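Teaching a pair of arms to fold a shirt by remote control: sleeves keep going wrong

Nazma Chowdhury
Hello all, and thank you in advance for your patience! I've been helping at the Widwood workshop since March, and my job is to guide two arms through folding a button-up shirt so that the software can learn from my recordings. I've done 8 good ones so far, but far more have gone in the bin. The body of the shirt I can manage. The sleeves are another matter: I pinch one near the cuff, draw it outwards, and by the time I bring it back over the front it has twisted itself up like a sweet wrapper.

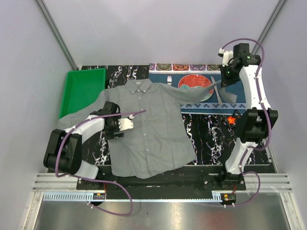

I've tried going slower, and I've tried holding the chest still with the other arm, which helps a bit. Should I be starting again each time it twists, or carrying on and putting it right? I'd love to hear how other people go about it.

Tivton
Keep going and put it right, I'd say, at least some of the time. If every recording is perfect, the arms never see what to do with a twisted sleeve, and they will certainly meet one. We had about 500 shirt recordings before ours behaved, and plenty of those had a muddle in the middle. Do bin the ones where you dithered, though. Ours learned to dither beautifully.

As for the twist, try taking hold further up, nearer the elbow of the sleeve, and lay it down before you let go. Then move to the cuff and tidy it as a separate step.

Dewan
Iron the shirt?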